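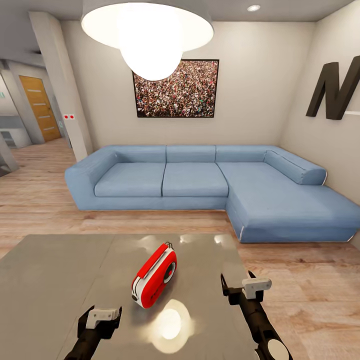

Page last changed: 2022-12-05

Chapter pacing, YA thrillers: second coding pass

Carried on with Grarnero from chapter 9. The first pass in September used whole chapters as the unit and gave nothing usable. A chapter that opens with a chase and closes with two people talking in a car comes out as "medium", and so does a chapter where very little happens at all. Changed the unit to the scene, with a scene taken to end at a line break, a change of place or a change of narrator.

Grarnero comes to 183 scenes on this rule. Codes as before: A for action, D for dialogue with no change in what the reader knows, R for reveal, S for set-up. One code per scene, the dominant one. Where two were level I took the later in the scene and put a tick in the margin.

Most of the trouble is between D and S. The heroine's brother explains the family business over breakfast in chapter 11, and on first reading that is plainly D. By chapter 20 it is clear that the breakfast held the only mention of the second key. I have left it as D. The codes are meant to record what a first-time reader gets, and recoding from hindsight would turn half of the middle section into S.

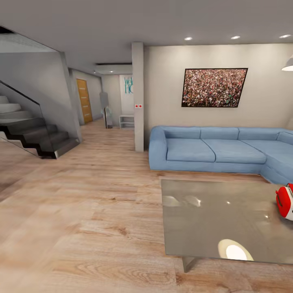 Same rule to be applied to Lisulel, which will suffer more from it. The narrator there holds back what she knows until the last quarter, so a great deal of the early material will be coded D and look slack on the chart. It did not feel slack to read. Possible fix: a second column for reader suspicion, 0 to 2, filled in at the time of reading and not touched afterwards. Tried it on the first four chapters and the values were steady enough to go on with.

Long scenes. Anything over 3,000 words is now split at the nearest paragraph break and both halves coded separately. The warehouse scene in Grarnero needed this. First half S, second half A, and coded whole it had been A, which hid a slow and rather well-made build-up.

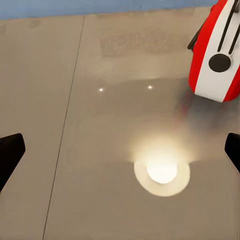
Tabletop with seam between the two panels.

Prokatano export. The sheet still drops the margin ticks when saved as plain text. Moved the ticks to a column of their own (T) and the export is clean. Old files are not converted – leave them until the Lisulel coding is done.

Preliminary reading of the Grarnero chart: R scenes bunch at the ends of chapters, as expected, but the last 100 pages break the pattern and put them at the start, with A following. I noted at the time that the ending felt rushed. The order may account for that better than the scene length, which hardly changes. The love story sits almost wholly in D and drops out of the chart, so any remark on pace should say that it leaves the love story out.

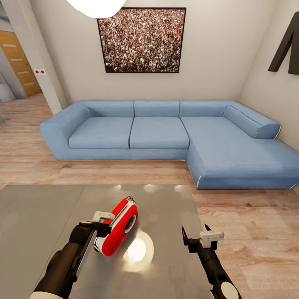 Pencilled under the last paragraph: I would not leave the love story out. The kiss in chapter 14 changes what she is prepared to do in 15, so for me it is R. If the reader learns something about a character, that ought to count the same as learning who has the key.

Fair point on chapter 14, less so for the others. R is defined in the Walczak sheet as new information about the plot, and the wording says nothing on character. Options are to widen R or add a code C. Prefer C, as it leaves the finished scenes valid apart from the D ones, which need a second look anyway.

To do: recheck D scenes in Grarnero for C. Start Lisulel at chapter 5 with the suspicion column on. Replace the key at the top of the Walczak sheet.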